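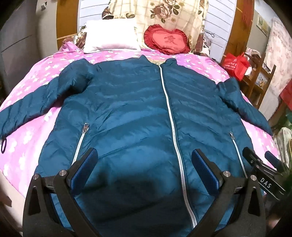

**Rakiya Tijani**
*Hardware Maintenance, Inddale workshop*

## Looking after the hand-held grippers: pads, bolts and slop

Garment work is harder on the hand-held grippers than anything else on the current task list. A puffer jacket laid out on a bed looks like an easy job, but the shell is slick nylon, the quilting shifts under the jaws, and most operators respond by squeezing harder. That load goes through the finger pads and into the arm assemblies. Of the units returned to Inddale in September, 18 had a fault that the pre-session check would have picked up.

The procedure below replaces the sheet in the Cader binder. Please recycle the old one.

### Finger pads

The blue textured pads hold by their grid pattern. Once the grid fills with lint or skin oil, a glossy shell will slide straight out from between them.

- Wipe both pads with a lint-free cloth and isopropyl before each session, and again after every 30 garment handlings.
- Brush along the grid in both directions with the soft nylon brush from the kit. No wire brushes.
- Replace pads as a pair. A new pad against a worn one pulls fabric to one side.
- Check the corners for lifting. A raised corner will catch on zipper tape and on elastic cord loops at the cuffs.

Pads are to be changed at 200 hours regardless of appearance. Log the hours against the gripper, not the operator.

### Bolts on the arm assemblies

Check the silver round-head bolts on the left and right arm assemblies with the jaws open and the tool supported on the bench. Snug them by hand with the short driver. If a head turns freely, take the bolt out, clean the thread, apply one drop of medium threadlocker and refit. Leave it overnight before use. Vikas Nishad has found several bolts tightened over dry, dirty threads, and two of those had worked loose again by Tuesday's session.

Do not use the powered driver. The frames will not take it, and we have no spare left-hand arms until the Osagie order arrives.

### Jaw alignment

Close the jaws slowly on a strip of plain paper. Both pads should meet it along their full face. If one edge touches first, loosen the pad mount a quarter turn, close the jaws lightly to let the pad seat itself, and retighten. Repeat with the strip at the tip and then at the heel. A gripper that passes at the tip only should be tagged and sent back.

Rock each arm sideways with a finger and thumb. Any click you can feel is too much play.

### Clamp and slotted plate

The black clamp on the upper right has a slotted plate that collects fibre, particularly from fleece and bedding. Blow it out from the back of the slot. Confirm the clamp holds its setting after ten full open-and-close cycles. If it creeps, note the direction of creep on the tag, which saves Vikas half an hour of looking for it.

### Working on outerwear

- Keep the pads clear of zipper teeth and metal pulls. Grip the shell beside the zipper or the pocket opening.
- Let the pads settle on the fabric before closing. Quilted panels need a moment to compress.
- Stop if the jaws stick part way. Forcing them is how we lost the two units from Ikinstead.

### Returns

Tag faulty grippers in orange with the unit number, hours and a one-line fault description. "Not working" will be sent back for more detail. Returns received before 3 pm are looked at the same day. Agnes Pollock holds the spare pads and brushes at Cader, and Fitzgerald Lyons is covering the Inddale bench while I am on leave.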